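Support › Cellules simulées › Règles et bonnes pratiques › Ticket 487

Imprimer | Envoyer par e-mail

Objet : validation refusée, règle d'approche de l'outil
Ouvert par : Kgomotso Zulu
Projet : Dirine
Date : 13/09/2023

Le contrôle de conformité rejette le programme à l'étape 11. Notre règle interne impose une pause au-dessus de chaque poste avant la descente. Le rapport signale une pause absente. Le bras passe au-dessus d'un tapis crème où se trouvent le bac noir, la plaque à blocs et les montages gris.
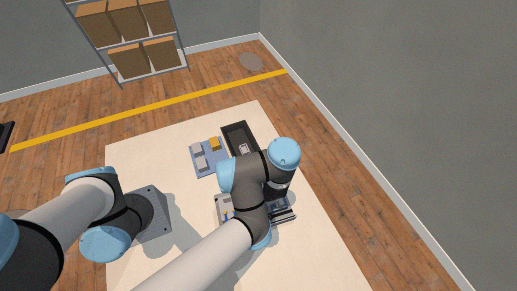 La pause est bien écrite dans le programme, avec une durée de 400 ms. J'ai relancé le contrôle après un redémarrage complet, même résultat. J'ai ensuite comparé avec le modèle d'avril : l'ordre des étapes est identique, seul le nom du point d'approche a changé.

Deuxième essai avec l'ancien nom du point. Le rejet disparaît à l'étape 11 et revient à l'étape 10. Je ne souhaite pas désactiver la règle pour faire passer la validation.
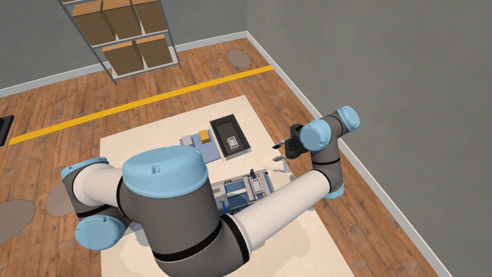
Oratile Rampersad répond que la règle ne lit pas la durée, elle cherche le préfixe APP dans le nom du point. Tout point renommé sans ce préfixe est traité comme un point de passage. Il faut corriger les noms et laisser la règle active.

Noms corrigés aux étapes 10 et 11. Contrôle relancé : aucun rejet.

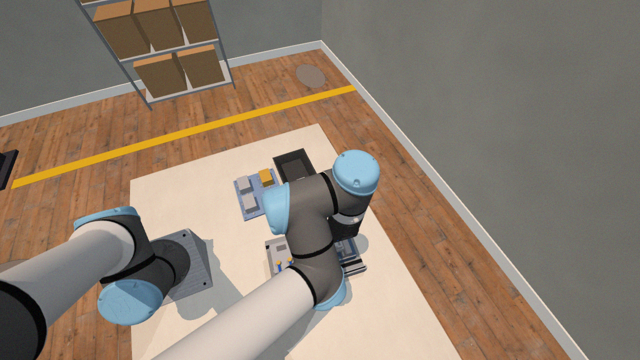
J'ajoute le préfixe obligatoire à la fiche de nommage. Reste à faire : revoir le message d'erreur, qui parle de pause alors que le défaut vient du nom. Demande transmise à Chibuzor Nnaji.

Statut : résolu, suivi ouvert pour le message.

Contact | © Derketik | Haut de page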